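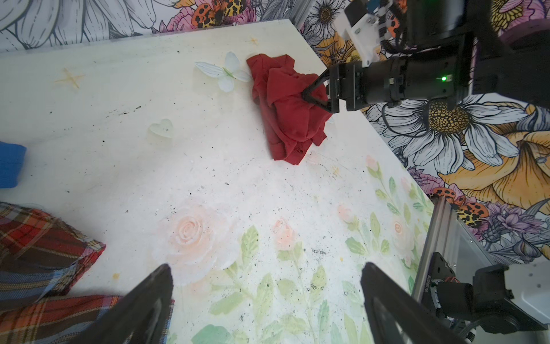 ## Friday, after the late shift

Spent most of the day on the cloth rules with Dalia. We have 2,694 episodes logged at Ronthorpe and the notes on them don't agree with each other, so she wants one page that everybody works from before Vurkitport gets the next batch.

What we settled:

- Both arms go back to the home pose before a new episode starts.
- Gripper force stays at the low setting for fabric. Kauko had it higher on Tuesday's sheet and I changed it back.
- If the two grippers come within 4 cm of each other without a planned handover, stop and mark the episode.
- The red cloth gets dropped, never placed. A placed cloth is too easy.
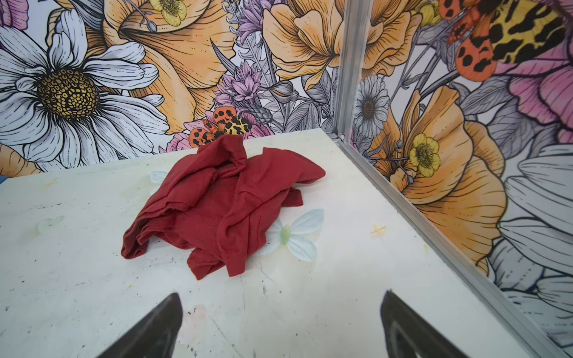
The drop height is still open. Mostafa wants it fixed and I would leave it to the operator as long as it gets written down. We went back and forth until lunch and left it blank on the page.

Decor on the table was the other argument. The flowers and other small pieces can stay where they are during an episode, but nobody reaches in to straighten them while the arms are powered. I did that myself last month, so I had no business being loud about it. Rania read the draft and crossed out 19 words, mostly mine.

Need to ask Loubna if the e-stop check goes at the top of the page or on its own card. Home by 8, feet sore.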